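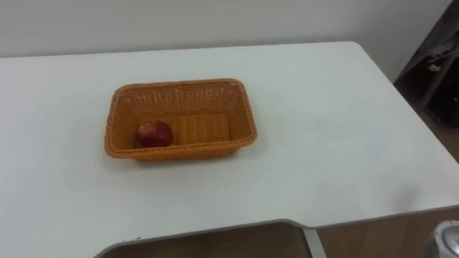
## Ticket Corbeille orange - le fruit marque et la table aussi

**Ouvert par :** Jerome Umali
**Lieu :** salle de pause Guroncombe, table blanche contre le mur
**Matériel :** corbeille Aquino (orange, rectangulaire), table Cendeo
**Priorité :** basse
**État :** en observation

### Problème signalé

Les fruits laissés dans la corbeille prennent des marques sur le dessous en moins de deux jours. Les mêmes fruits, achetés au même endroit et posés directement sur la table, tiennent plus longtemps. Deuxième point, peut-être sans rapport : des traces légères sur le plateau, qui reviennent après le nettoyage.

La corbeille a été commandée en février avec le reste des fournitures de la salle (commande de 3 720 euros, elle n'en représente qu'une toute petite part). Pas de problème relevé les premières semaines, mais on y mettait surtout des sachets de thé.

### Ce qui a été vérifié

1. **Charge.** Au départ la corbeille recevait jusqu'à 700 g de fruits en tas. Réduit à 400 g. Moins de marques sur ceux du dessus, aucun changement pour ceux du fond.
2. **Fond de la corbeille.** Le tressage forme des nervures parallèles. En passant le doigt dessus, deux brins accrochent un peu vers le milieu. Rabattus à la main, sans couper.
3. **Emplacement dans la corbeille.** Essai avec un seul fruit rouge, calé contre la paroi de gauche, près du coin avant. Laissé jusqu'au lendemain 9 h. Une marque fine, dans le sens des nervures.
4. **Emplacement sur la table.** Même essai avec le fruit hors de la corbeille, posé à droite et un peu en avant. Relevé à la même heure. Pas de marque. 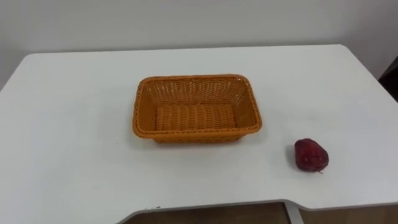 *Corbeille vide, fruit posé directement sur la table.*

5. **Lavage.** Corbeille passée à l'eau tiède avec une goutte de liquide vaisselle, brosse souple, séchage à l'air toute la nuit. L'eau est sortie un peu grise. Rien de collant au fond après rinçage.

### Traces sur le plateau

Le produit utilisé jusqu'ici était le nettoyant Uvgate, dilué à 100 ml pour un seau. La notice demande un rinçage à l'eau claire, que personne ne faisait. J'ai repris tout le plateau à l'éponge humide puis au chiffon sec. Il reste un léger voile selon l'angle de la lumière, surtout quand on se tient côté porte.

J'ai aussi retourné la corbeille pour regarder le dessous : le tressage ne déteint pas sur un chiffon blanc mouillé. Je ne pense donc pas que les traces viennent d'elle.

### Cause probable

Pour les fruits, le contact avec les nervures du fond. Les peaux fines marquent, les oranges et les citrons n'ont rien. Pour la table, un reste de produit mal rincé.

### Mesures

- Mettre un torchon plié en deux au fond de la corbeille. Le changer quand on change les fruits.
- Une seule couche de fruits, les plus fragiles sur le torchon et pas contre les parois.
- Uvgate : rincer et essuyer à chaque fois. Consigne collée sur la porte du placard.
- Ne pas couper les brins qui dépassent - on risque de défaire le rang.

### Suivi

**Jerome, 8 h 40.** Torchon en place, trois fruits dessus. Rien à signaler.

**Jerome, 16 h 15.** Le torchon glisse quand on tire la corbeille vers soi. Remplacé par un plus épais, qui remonte un peu sur les bords. Ça tient mieux.

**Jerome, le lendemain, 9 h 05.** Pas de nouvelle marque. Table essuyée hier soir avec rinçage, le voile est moins visible mais il n'a pas disparu. Je laisse le ticket ouvert jusqu'au prochain achat de fruits. Si les marques reviennent avec le torchon, on gardera la corbeille pour le thé et on prendra un plat lisse.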